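January, workshop notebook, cooling mats again

Started at 7 this morning to get the mats conditioned before the heating came on. We have three candidates on the shelf: the Taltico gel pad, the Işık water-filled one and our own sample, which still has no name and a seam I don't trust. The question from Yaa Nyarko is simple enough. Does any of them keep a large, old, stiff dog cooler than a wet towel on a tiled floor would? I don't think two of the three will.

The Taltico leaflet says the gel "recharges" when the dog gets up. I'd like to know what they think is happening in there. It is a lump of stuff that warms up when something warm lies on it and cools down when the something leaves, same as a floor tile. What matters is how long it takes to get as warm as the dog, and the leaflet gives no time at all. It does give a picture of a happy spaniel.

Filled the Işık mat to the line. It took 2,180 ml, measured in the glass cylinder, 1,000 ml at a time and then the odds and ends. The instructions say to fill "until firm", so two people following them will end up with two different mats. Etornam Laryea filled it by feel last week and got a good deal less in. Her readings and mine should not go on the same graph. I have put a line through hers in the shared file, left them legible, and told her.

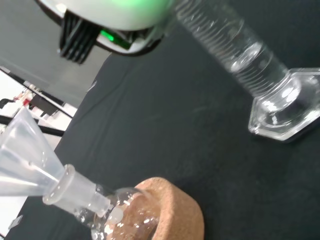
Graduated cylinder, clear glass, hexagonal base.

Method, for whoever repeats this. Warm load (the heated sandbag, in its cover) goes on the middle of the mat. Probe one between load and mat, probe two under the mat, probe three hanging in the room air out of the draught. Read every five minutes until probe one stops moving. Then lift the load off and keep reading. Tekle Woldemariam wanted to skip the second half, but the second half is where the recharging claim lives or dies, so it stays.

Known faults with the method:
The sandbag doesn't shift its weight. A dog with sore hips gets up, turns, grumbles and lies down somewhere else.
The sandbag has no fur. Fur will slow everything down and I have no number for how much.
It sits flat. A three-legged dog loads one side far more than the other, and on a gel pad that may squeeze the filling away from exactly where it is wanted. Itsuki Takagi thinks we could wedge the bag. Maybe. I'd want to see it done the same way twice first.

First run, Taltico: probe one dropped quickly, everyone pleased, then it crept back up well before lunch. Felt nice to the hand the whole time, which tells you what a hand is worth. Didn't finish the cool-down because the logger lost probe two. Cable, I think. Swapped it for the one off the Goltevero box and it has behaved so far, though I said that about the last one.

Second run, Işık: slower to drop, slower to climb. Better than I expected and I'm a bit annoyed about it. It may only be that there is more in it. A fair test would match the two by weight, and we haven't. 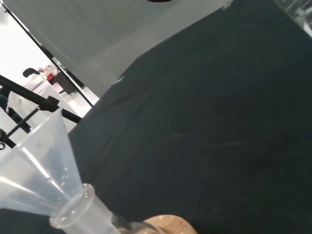 So no ranking yet, whatever gets said at the catch-up. Yaw Zakaria has already asked if he can write "stays cool for 8 hours" on the draft label for ours. No. We haven't run ours. Eight hours is how long he sleeps, as far as I can tell, and I've written that next to his note.

Codari have sent a price for outer covers with a non-slip back. They claim it grips on laminate. Asked them what they tested it with and got a second copy of the brochure. An old dog getting up off a mat that slides is a worse problem than an old dog being a bit warm, and I would sooner spend a day on that than on another gel run. Will ask Yaa.

To do:
Repeat Taltico with the new cable, full cool-down this time.
Weigh both mats filled.
Wet towel on tile, same load, same probes. It keeps getting left off the list.
Look at our seam under load before anyone lets a dog near it.

Room crept up during the afternoon, worst after 3. Will run the towel on Sunday when the heating is off.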